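Unit 6: Caretaker periods and the handover of executive office

Read before Friday's session. Bring the Wostia handover statute (extract in the reader) and your notes on Unit 5. Section numbers below follow the reader.

**6.1 Scope**

A caretaker period is the interval in which an executive holds legal power but is expected, by rule or by custom, to limit its use. This unit covers regional executives only: governors, premiers and heads of devolved administrations. National governments raise questions of defense and treaty power that are left to Unit 9.

Three dates have to be kept apart:

- the date of the vote;
- the date the result is certified;
- the date the new executive takes the oath.

Students often treat the second and third as one. In Wostia the result is certified by the regional court, and the oath follows no sooner than 13 days later. In Todomside there is no fixed minimum, and the oath has on occasion been taken the morning after certification.

**6.2 Sources of restraint**

Restraint on an outgoing executive may come from a written constitution, an ordinary statute, a cabinet manual, or practice. The legal force drops at each step. A cabinet manual binds civil servants through their terms of employment, but in most systems a court will not strike down a decision only because the manual was ignored.

Flaltow relies on its manual. The relevant chapter asks ministers to defer "major" appointments and contracts, and leaves the word undefined. Wostia uses a statute, which sets a spending limit and lists 112 posts that can't be filled between the vote and the oath. Posts not on the list may be filled in the normal way, and this has led to some creative retitling of jobs.
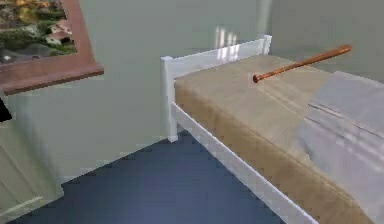

The Wostia list is amended by order of the assembly's presiding officer. An order made in April of an election year takes effect only after the next oath, so the list in force during a given handover is always the one fixed before the campaign began. Compare this with the budget limit, which can be changed at any time by ordinary bill.

**6.3 Same-party succession**

Most writing on handovers assumes that the incoming executive belongs to a different party. Where the party stays the same, the formal rules apply in full but the incentives change.

1. *Information.* Briefing papers tend to be thinner. The incoming team is assumed to know the files already, and matters handled personally by the outgoing governor may never be written down.
2. *Debt and arrears.* An incoming executive of another party has every reason to publish unpaid salaries and contractor claims in its first weeks. A successor from the same party has reason to delay. The liability is the same in both cases; the timing of disclosure differs.
3. *Personnel.* Advisers on fixed terms are often carried over without a fresh appointment. Whether their contracts survive the end of the appointing governor's term is a question of statute. In Flaltow they lapse at the oath. In Todomside they continue for 100 days unless ended sooner.

Point 2 is the one most often tested. Note that delay in disclosure is lawful in all of the systems covered here, provided the annual accounts are filed on time.

**6.4 Case: the Mendonça road contract**

Facts. Four days before the oath, the outgoing Todomside executive signed a road maintenance contract with Mendonça, a construction firm that had held the previous contract. The new governor, from the same party, confirmed it in the first week. An opposition member asked the regional court to set it aside.

Holding. The court declined. The executive had full legal power until the oath, and the custom of restraint gave no right of action. The judgment runs to 169 paragraphs, of which students need only the section on confirmation.

On confirmation, the court said that a valid act needs none. The new governor's letter therefore had no legal effect. It did have a political one — responsibility for the contract could no longer be placed on the predecessor alone — but the court did not consider this.

The contract would probably have been blocked in Wostia, where its value was above the statutory limit. In Flaltow the outcome would depend on whether the permanent secretary had asked for a written direction. See 6.2 on manuals.

**6.5 Terms**

*Oath date:* the moment at which legal power passes. It is independent of any ceremony.

*Handover note:* a document prepared by officials for the incoming executive. Usually exempt from early release under records law.

*Written direction:* an instruction from a minister to an official who has recorded an objection.

**6.6 Preparation**

Write one page on the following. Todomside proposes to adopt the Wostia list of protected posts but to keep its own rule on advisers. Identify any conflict between the two and state which should prevail. Cite the section of the statute you rely on. Around half of the session will be spent on this problem; the rest goes to the arrears question in 6.3.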